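Tratik cell, Lakville kitchen bay
Notebook, 16th May

Gripper stall on the sink task, second occurrence. The first was in March and was put down to a loose connector. I no longer think that is right.

Sequence from the log: approach normal, descent over the front lip of the counter normal, close command sent, jaw current climbs to the limit and stays there. The jaw encoder reports no movement for 5 seconds. The watchdog should trip after 2. It did not trip until the arm had started its retract, so the arm moved with the gripper in an unknown state. That is the part that matters. Stop button pressed, drives off, nothing struck.

Layout left as set for the run: bowl on the left of the basin, plate on the right, drain clear between them. Arm parked low at the counter front before restarting. 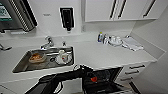 Photo: Tratik head camera, Lakville bench log

Checks so far:

Connector reseated and pulled by hand. No dropout on the meter.
Jaws moved by hand with power off. Stiff near fully open, free elsewhere.
Close command repeated in free air, 13 cycles. Stalled on two, both starting from fully open.
Jaw current at stall 700 mA, same as the limit in the config file.

So the stall needs no contact with a dish. Either the jaw is binding at the open stop or the homing offset has shifted and we are driving it into the stop. The Leiva fingers went on after the last homing and the offset was not redone. My mistake.

The late watchdog is a separate fault. The timer restarts whenever a new arm target arrives, and the planner was still sending targets during the stall. It needs to run from the close command only. Until that is changed: arm speed at the low setting, one person at the stop button, no running from the next room.

To do: re-home with the present fingers, set Travel in the gripper config to stop short of the hard stop, repeat the free air cycles, then repeat with the bowl. Look at the March log for the same timer behaviour. Connector note from March to be marked as doubtful.

Drives locked off overnight. Key is in the drawer with the spare fingers.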